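Kultcombe small blocks – read me first

Kept by Nerys Rowlands and Saodah Ngui. Last changed 10/29/19.

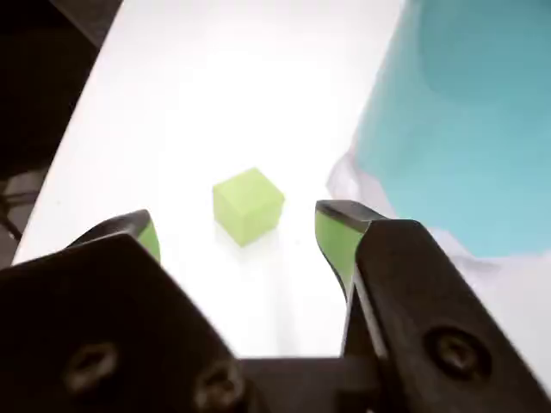

The set covers small coloured blocks on a white tabletop, one colour at a time. There are 2188 pictures, sorted into five folders by block colour. File names start with the colour, then the session letter, then a running number. Session letters skip F. Houda Hamdy renamed everything in July, so older lists won't match.

What is labelled
Block colour, one word, lower case. Light green and yellow-green both go under green. Grey is spelled with an e in the labels, and the loader won't accept the other spelling.
Block position, as near, middle or far.
Other items on the table, yes or no. Plastic bags and wrapping count as yes, even when only a bit is showing.

Known problems
The white tabletop is very bright in places and pale blocks can lose an edge against it. Shadows under the green blocks pick up some of the colour – don't label the shadow as part of the block.
Two sessions, C and K, were labelled by Emrys Jenkins before the colour list was settled. The teal and blue labels there still need a second look.

Splits
The Rilusgate list is the one to use. The Vellport list is older and has repeats in it.

Corrections
Send the file name and the label you think it should have to Bleddyn Gittins. Please don't edit the label sheet directly.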